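Gorora Tabletop Kitchen Set for Student Robot Clubs
Sold by Furnix Classroom Equipment
Item group: Robotics / Manipulation / Club and team kits

The Gorora set is a box of play food and kitchen pieces for clubs that already have an arm and need something for it to do. It was put together by Kálmán Pintér, who ran the after-school robotics club at Pedthorpe for several years and got tired of buying the same pieces one at a time from toy stores. The tasks in the booklet are the ones his students worked on, with the wording cleaned up.

The set does not include an arm, a gripper, a table or any software. It will work with most small and mid-size arms that have a two-finger gripper. Teams at Pedthorpe work on a plain white tabletop with the pieces spread out and the arm reaching in from the edge.
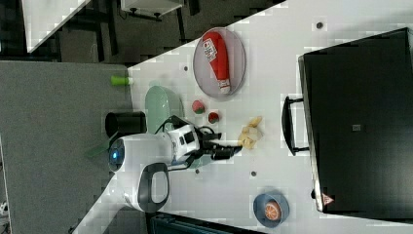
Each task in the booklet takes one page. The page gives the starting layout, the goal, the time limit and the scoring. There are 40 tasks in all, and they get harder as the booklet goes on. The first few ask for a single pick and place, such as moving a piece of fruit into a bowl. The middle ones use two or more objects in a set order. The last 12 use an appliance with a door, and most clubs will want a full semester before trying those.

What comes in the box
Play food, mixed shapes, soft and hard
Two bowls and two plates
Colander
Small pot with handle
Empty squeeze bottle with cap
Task booklet, spiral bound
Score sheets, pad of 90
Storage bag

Colors vary from batch to batch. If your team trains a vision model on one set and later buys a second, expect to collect some new data. Clubs that know they will need spares should order them at the same time so they come from the same batch.

The toaster oven is not part of the standard set. Any small countertop oven with a pull handle will do for the door tasks, and many schools have an old one in a closet. Cut off the power cord or tape the plug before it goes on the table. None of the tasks call for heat. Furnix also sells a bare oven shell with the electrical parts removed - see the add-ons at the bottom of this page.

Running it as a competition

The booklet has a short section on club matches. Two teams take turns at the same table, with 15 minutes per turn. A judge sets the layout from the task page, and the team may not touch any object once the clock starts. A dropped piece stays where it lands if it is still on the table. A piece on the floor is out for that turn. Teams may drive the arm by hand or run it on its own, but they have to say which before the turn begins, and the two are scored on separate sheets.

Efthymia Mitsotakis-Vlachou used the set with her beginner class at the Antoniadis school in April and sent us notes. Her students had the most trouble with round fruit, which rolled when a finger touched it off center. She had them practice on the bowls first, gripping at the rim, and go back to the fruit in the third week. We have added her order of lessons to the back of the booklet. She also asked for larger type on the score sheets, and the current pad has it.

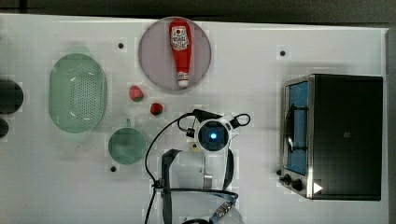
Can we use our own kitchen items with the task booklet?
Most clubs do. The scoring depends on where a piece ends up and whether it was dropped, so any bowl, plate or pot of a similar size is fine. Both teams in a match have to use the same items.

Care

Wash the plates, bowls and pot by hand in warm soapy water. Wipe the play food with a damp cloth and let it dry before it goes back in the bag. Soft pieces will show finger marks after a lot of gripping. Replace a soft piece when it tears - loose bits can get into the gripper joints.

Add-ons
Spare play food, bag
Spare score sheets, pad of 90
Oven shell, no electrical parts
Printed table mat with layout marks

Ordering

Schools and clubs can pay by purchase order. Orders placed by Friday, August 28, 2026 ship before the fall term. After that, allow two weeks. Returns are accepted on unused sets in the original box. The task booklet may be copied for use inside your own club.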